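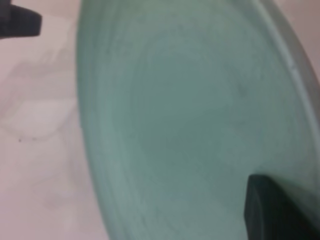 Grün, matt, mit feinen Kreisen: die Schüssel.

Im Oktober habe ich endlich getan, was ich mir seit dem Frühjahr vorgenommen hatte, und mein Depot umgezogen. Wer hier schon länger mitliest, weiß, dass ich bei solchen Dingen nicht der Schnellste bin. Ich habe mein erstes Sparbuch mit achtzehn geerbt und es erst mit einunddreißig aufgelöst, und zwischendrin lag es in einer Keksdose bei meiner Mutter (die übrigens bis heute behauptet, ich hätte die Keksdose mitgenommen).

Aber der Reihe nach. Mein altes Depot lag bei der Filialbank, bei der ich schon das Girokonto hatte. Das war damals bequem, der Berater saß zwei Straßen weiter und hat mir beim Abschließen einen Kugelschreiber geschenkt, der heute noch schreibt. Bezahlt habe ich dafür jedes Jahr ein Depotentgelt und bei jeder Ausführung eine Gebühr, die ich so lange übersehen habe, bis ich mir an einem verregneten Nachmittag alle Abrechnungen auf den Küchentisch gelegt habe. Herausgekommen sind 386 Euro in zwei Jahren. Für einen Sparplan und eine Handvoll Käufe! Ich habe dann erst einmal Tee gekocht und noch einmal nachgerechnet, und es blieb bei 386 Euro.

Den Anstoß hatte mir eigentlich Yesenia Ibarra gegeben, mit der ich früher im selben Büro saß und die mir immer noch Artikel schickt, wenn sie meint, dass ich etwas wissen müsste. Diesmal war es ein Bericht darüber, dass Kokix den kleineren Anbieter Graler übernimmt. Graler war einer von drei Brokern auf meiner Liste, und zwar der, den ich am liebsten mochte, einfach weil die Oberfläche so ruhig aussah. Keine blinkenden Kurse, keine Konfetti nach dem Kauf, sondern eine Liste mit dem, was man besitzt, und darunter ein Knopf. So etwas gefällt mir. Nun also Kokix, und Kokix kannte ich nur aus der Werbung vor den Nachrichten.

Ich habe eine Weile überlegt, ob mich das abschrecken sollte. Bei Übernahmen heißt es ja immer, für die Kunden ändere sich nichts, und ein Jahr später bekommt man einen Brief mit einem neuen Preisverzeichnis. Das habe ich bei meiner Hausratversicherung so erlebt und bei meinem Stromanbieter gleich zweimal. Andererseits sind Wertpapiere Sondervermögen, sie gehören also mir und fallen nicht in die Masse, wenn ein Broker pleitegeht, und wenn mir die Konditionen irgendwann nicht mehr passen, kann ich wieder umziehen. So ganz aus der Welt war das mulmige Gefühl damit nicht, aber es war kleiner geworden.

Am Ende bin ich trotzdem bei Ullus gelandet. Das hat einen ziemlich banalen Grund: Dort gibt es einen Telefondienst, bei dem tatsächlich ein Mensch abnimmt. Ich habe vor der Eröffnung dort angerufen und lauter Fragen gestellt, die ich mir auf die Rückseite eines Briefumschlags geschrieben hatte. Was passiert mit den Bruchstücken? Wer überträgt die Anschaffungsdaten? Kann ich den Sparplan vorher schon stoppen oder muss ich? Der Herr am anderen Ende war geduldig und hat zwischendurch sogar gesagt, dass er bei einer Frage selbst nachsehen muss. Das hat mich mehr überzeugt als jede Vergleichstabelle.

Zu den Bruchstücken muss ich etwas ausholen, das hatte ich nämlich völlig unterschätzt. Wer über einen Sparplan kauft, hat am Ende selten glatte Stückzahlen, und was hinter dem Komma steht, lässt sich normalerweise nicht übertragen. Die alte Bank verkauft diesen Rest, und darauf können Steuern anfallen, wenn ein Gewinn drinsteckt. Bei mir ging es um weniger als einen halben Anteil, also wirklich nichts, worüber man sich aufregen müsste. Ich habe mich trotzdem kurz aufgeregt. Beim nächsten Mal würde ich mir das vorher ausrechnen, dann steht die kleine Gutschrift nicht so rätselhaft auf dem Kontoauszug.

Der Antrag selbst war in einer Viertelstunde ausgefüllt. Man trägt das alte Depot ein, kreuzt an, ob man alles oder nur einzelne Positionen mitnehmen will, unterschreibt und wartet. Den Sparplan hatte ich vorher gestoppt und den Freistellungsauftrag aufgeteilt, und da kommt nun mein größter Fehler: Ich habe den Betrag bei der alten Bank zu früh auf null gesetzt, bevor die letzte Ausschüttung durch war. Prompt wurde Steuer abgezogen. Das hole ich mir über die Steuererklärung zurück, es ist also nichts verloren, aber es ist eine Zeile mehr in einem Formular, das ich ohnehin nicht liebe.

Gewartet habe ich 14 Tage. In dieser Zeit konnte ich nichts verkaufen, was ich sowieso nicht vorhatte, und trotzdem hat es mich gewurmt, dass ich nicht konnte. Geht es euch auch so? Kaum ist die Tür zu, will man hinaus. Am Morgen des letzten Tages waren die Anteile dann da, kurz nach sieben, ich stand noch in Socken in der Küche. Die Einstandskurse fehlten zunächst, und ich hatte schon den Telefondienst am Ohr, als mir gesagt wurde, dass die oft ein paar Tage später nachkommen. Kamen sie auch.

Leobardo Sandoval, mein Nachbar von gegenüber und im Übrigen ein begeisterter Anhänger von Festgeld, hat sich die ganze Geschichte über den Gartenzaun angehört und dann gefragt, warum ich mir das antue. Er hat sein Geld bei der Beltrán liegen, fest auf zwei Jahre, und schaut genau zweimal hin: am Anfang und am Ende. Ich kann das verstehen. Einen Teil meiner Rücklagen halte ich auch so, im Moment 1.062 Euro auf einem Tagesgeldkonto, das ist der Betrag für die Waschmaschine, falls sie das macht, was sie seit dem Sommer ankündigt. Für alles, was in zwanzig Jahren gebraucht wird, bleibe ich aber beim Sparplan. Wir haben uns dann auf Apfelkuchen geeinigt.

Falls ihr gerade selbst überlegt: Ladet euch vor dem Umzug alle alten Abrechnungen und Steuerbescheinigungen herunter. Ich habe das getan und bin froh darüber, denn der Zugang zum alten Postfach wurde nach der Kündigung schneller abgeschaltet, als ich gedacht hätte. Und kündigt das alte Depot erst, wenn im neuen alles angekommen ist, samt Kursen. Die paar Wochen doppelte Verwaltung hält man aus.

Den neuen Sparplan habe ich übrigens auf die Monatsmitte gelegt. Am Ersten gehen bei mir Miete, Versicherung und der Beitrag für den Chor ab, da war es mir immer ein wenig eng. Ob das langfristig einen Unterschied macht, weiß ich nicht, vermutlich keinen, aber ich schlafe besser damit.

Schreibt mir gern in die Kommentare, wie lange es bei euch gedauert hat, und vor allem, ob jemand von euch bei Graler ist und schon Post von Kokix bekommen hat. Das würde mich wirklich interessieren - und Yesenia auch, sie hat nämlich inzwischen selbst dort ein Depot eröffnet.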